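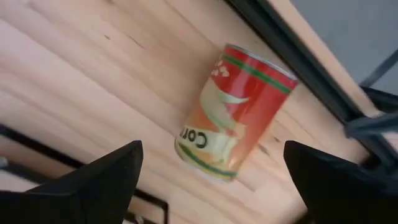 The first chair I carried into a protest was my grandmother's. It's a folding one with a green canvas seat and a back that pinches your fingers, and I lugged it eleven blocks down Dijkstra Avenue in April while wearing completely the wrong shoes. By the time I got to the bus plaza there were already people sitting in a long crooked row where the benches used to be. Lawn chairs, kitchen chairs, a piano stool, two beanbags. One man had brought a recliner on a hand truck!

If you don't live in Stostthorpe, you may need the background. Over the winter the city took out 109 public benches, most of them downtown and nearly all of them at bus stops. The work order called it "streetscape simplification." Crews from a contractor named Muleo came through early in the mornings with grinders and a flatbed, and what they left behind was four bolt stubs per bench and a patch of cleaner concrete. I must have walked past those patches for two weeks before it sank in what was missing. (I'm not proud of that. I drive to work.)

The people who noticed right away were the people who wait. Yevdokiia Zinchenko cleans offices at night and takes the last 14 bus home, and she has a bad hip. She started bringing an upturned bucket. Then she brought a second one for whoever was standing next to her, and then she wrote WAS A BENCH on the side of it in marker, and somebody took a picture, and off it went.

"I didn't want a movement," she told me. "I wanted to sit down."

The city's explanation changed a few times. First it was maintenance costs. Then it was wheelchair clearance, which made Crescencio Sandoval laugh out loud when I read it to him over the phone. He uses a wheelchair and has spent years asking for curb cuts on that same avenue, without much luck. Finally, at a council meeting in a room that smelled like floor wax, a deputy from the streets office used the word "lingering." Merchants had complained about people lingering, he said.

Well! You can't say that to a room full of people who've come straight from work and have been standing along the back wall for forty minutes. There was a noise, sort of a low groan, and then a woman near the door sat down on the floor. Then her neighbor did. By public comment there was hardly anybody on their feet except the deputy and me, and I only stayed up because I was taking notes against the wall.
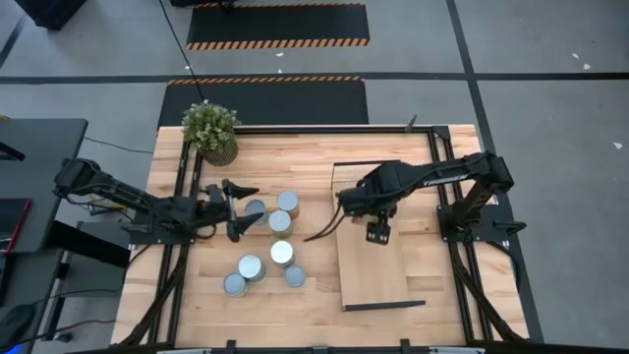

*Two black robot arms face each other across a wooden worktable.*

The sit-down itself was planned at Kolbrún Ingvarsson's kitchen table over three evenings and a truly unreasonable amount of soup. I went to two of them. I expected speeches and got a very long argument about sidewalk width. The law here says you have to leave a clear path for pedestrians, so they'd gone out with a tape measure and chalk and worked out exactly where a chair could go at each stop. At the library stop you could fit nine. At the courthouse it was four, or five if one was a stool. Kolbrún had it all drawn on the back of a roll of wrapping paper, with reindeer showing through.

They also argued about whether to get a permit. One side thought a permit would keep the older folks safe. The other side thought asking permission to sit at a bus stop gave the whole game away. It got pretty heated, and one guy left without his coat and had to come back for it. In the end they didn't apply, and they printed little cards explaining that anyone who was asked to move could move, no hard feelings, and that a ticket for blocking a sidewalk was $135.

Then the day came and 519 people sat down. I know the number because Yevdokiia's nephew handed out raffle tickets, one per chair, and the last stub he tore off was 519. The line ran from the plaza up past Andetti, the tile store with the big windows, and around the corner toward the river. It was chilly and kind of boring, to tell you the truth. People knitted. Somebody's kid did a whole page of fractions on my knee. Every time a bus pulled in, some of the protesters got up and boarded it, dragging their chairs on after them, and the drivers mostly waved them through.

The police were polite until the middle of the afternoon. Then a sergeant with a bullhorn read a notice that the chairs were abandoned property, and there was this funny pause while everybody looked down at themselves. Officers started at the courthouse end. They'd ask a person to stand, the person would stand, and the chair would go in a truck. A few people wouldn't get up. I watched a retired mail carrier get lifted, chair and all, about a foot off the ground and then set right back down again when the officers couldn't agree on which way to turn.

My grandmother's chair went in the truck. I signed a form for it.
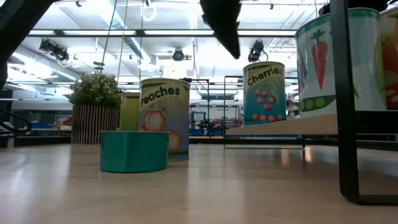

Sointu Lahtinen

I've had some time to think about whether it worked, and I keep going back and forth. The petition has almost 2,000 names on it now, in a town where you can win a council seat with fewer votes than that. The tickets were dropped, at least the ones I could track down. And the city has put some seating back: slanted metal rails at six stops, the kind you lean on. Yevdokiia tried one while I was with her. She leaned, slid, caught herself, and said a word in Ukrainian that she declined to spell for me.

Crescencio is more hopeful than I am. He says that for years the people who wanted curb cuts, the people who wanted later buses and the people who wanted shade at the stops all went to separate meetings and lost separately. Since the chairs, they've been showing up for each other's stuff. The curb at Dijkstra and Fourth finally got done. He sent me a video of himself going up and down it, up and down it, with a friend whooping in the background.

Villads Snorradóttir sees it differently. She owns the shoe repair place across from the plaza, and she was one of the merchants who wrote in. She's not a cartoon villain and I liked her a lot. She'd had her front step used as a bathroom, she'd called for help a bunch of times, and what she got was a crew with a grinder. "I asked for a restroom," she said. "I never said one word about benches." She's signed the petition since, though she wants it on the record that she finds the bucket unsanitary.

There's a council vote on the streets budget coming up, with a line in it for seating. It's a small line, and it could be struck out in the time it takes to find your parking ticket. Kolbrún's group is planning to go, and so am I — with the green chair, which I got back from the impound lot after two visits and a notarized letter. One of the legs is bent now. It still holds me if I keep my weight to the left.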